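**Dance Series "Falcão" Returns to Plavex in April**

Rutent will bring back its dance competition series "Falcão" in April, with six new episodes streaming on Plavex. The season was filmed at Grekano Studios, where the first season was also made.

Twelve dancers start the competition in pairs. Each couple learns a new routine for every episode, and the judges' scores are added to a viewer vote that opens when the show begins at 7 p.m. Eastern. Two couples will reach the finale.

The main change this year is the music. A live band replaces recorded tracks for all routines, and couples get one full rehearsal with the players before they perform. The format is otherwise the same – one ballroom dance, one Latin dance and a group number to close. 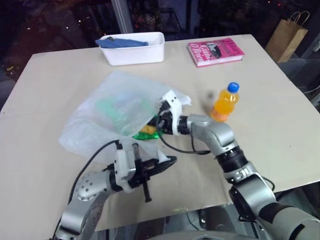

Voting is free and open to viewers in the United States with a Plavex account. Results are announced at the start of the next episode, except in the finale, when they are given live.

Season one remains available on Plavex. Preview clips and cast interviews will be posted to the series page before the premiere. Requests for screeners should go to the Rutent press office – please include your outlet and deadline.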